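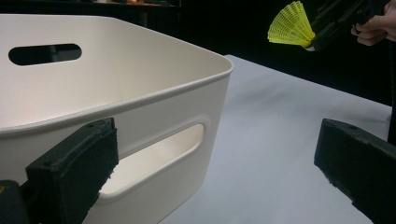
## 3.2 Containers and items

Bin choice took longer than it should have. We wanted one type of container for every sorting station so that differences in packing time could be put down to the items and the layout of the table, and in the end we settled on the open-topped plastic tub the club already used in its equipment room. Rounded corners, a thick rolled rim, oval handle holes. No lid at any stage of the study – lids were trialled in the pilot and dropped, people lost them.

Three things about the tub matter for what follows. First, the walls taper slightly, so the floor is smaller than the mouth, and a layer that fits neatly at the top won't fit at the bottom. Second, the rim. Participants rested a wrist on it, dragged items over it, and in the pilot a few of the shuttlecocks got caught skirt-first on the edge and had to be lifted again. Third, the handle holes, which are big enough for a small item to poke through if the tub is overfull. We scored a poke-through as an untidy finish, not a failed one.

Items came from the lost-and-loose pile at the Druvbridge hall, sorted by Huệ Đoàn in October. The full pile was 989 items. After taking out anything broken, sharp or too long for the tub we kept 700. Mostly small sports gear: shuttlecocks, grip tape, wristbands, soft balls, shoelaces still in the packet. Shuttlecocks were kept as a category of thier own because they behave badly in a container. They don't stack unless nested, they roll in a curve, and the skirt takes up far more room than its weight would suggest.

## 3.3 Table layout

Tubs went on a white-topped table at normal desk height, opening up. Where the tub sat and where the item sat were set by a layout card drawn before each trial. Five layouts in all. The most common, which we call split, has the tub to the left of centre and the item to the right, with clear table between them (Figure 1). The others move the tub to the right, to the back edge, to the front edge, or turn it so a long side faces the person.

Items were laid on their side, never stood up. For shuttlecocks this needed its own rule as they come to rest on the skirt and the cork and the direction is hard to control. We let them settle and noted which way the cork pointed – toward the person, away, left or right.

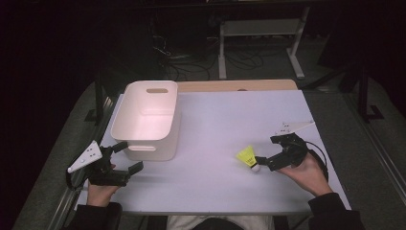 **Figure 1.** Split layout: tub on the left half of the table, one yellow-skirted shuttlecock lying on its side to the right.

Single-item trials like this one look trivial but they gave us the baseline. One item, one tub, no decisions about order or nesting. Multi-item trials used the same table and the same cards, with the extra items placed behind the first in a loose row.

## 3.4 Scoring

Each finished tub was scored by 2 raters working seperately, Đoàn and Mathias Tanner. Finish was tidy, untidy or incomplete. Tidy means everything is below the rim and nothing is through a handle hole. Untidy means everything is in but one of those two is broken. Incomplete is anything left on the table or the floor. Where the raters disagreed they looked again together, and if they still disagreed the lower score stood.

We did think about scoring how well like items were grouped inside the tub. The Kahsay sheet has a line for it. Dropped it in the end: with mixed soft gear the groups slump into one another as soon as the tub is carried, so a score taken at the table says little about what the next person finds when they open the cupboard. Grouping is picked up again in Section 5, for divided tubs only.

## 3.5 Limits of the setup

A few. The table is white and the tub is off-white, and several participants said the rim was hard to pick out against the top. We didn't change this partway through as the earlier trials would have needed redoing. A coloured tub would be the obvious fix. Hika makes the dividers we used later but not a tub in this size, so colour and shape would have to change together.

The other is height. Everyone worked at the same table, tall or short, and the far wall of the tub is a longer reach for some than for others. The back-edge layout suffers most from this and we report it on its own for that reason. Floor-level tubs, common in actual equipment rooms, weren't tested at all.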